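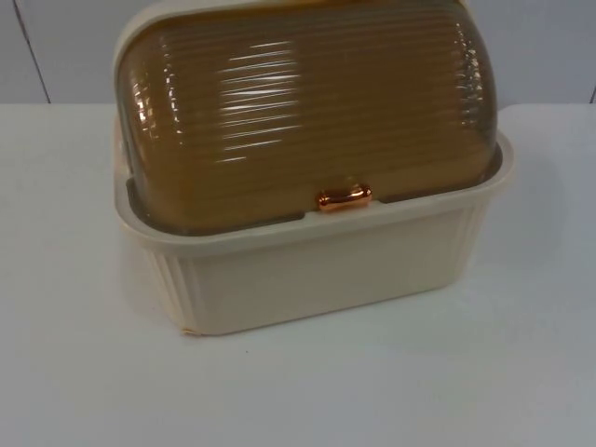

Bread box, cream base

Re: [Jirwood list] stale loaves

> Does anyone keep sourdough past day two? Mine's a brick. Paid almost 64 for a Grasent crock, no better.

Cut side down, no bag. Slice and freeze teh rest. 135 g rye in the dough helps too, Kultau flour if you can get it. 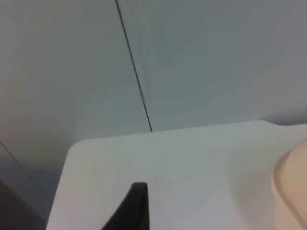
Grey wall, white surface

Crusts for crumbs. Must dash, dough's proving

Comments (2)
Rye tip works, ta
Freezer every time. Crock went to the jumble sale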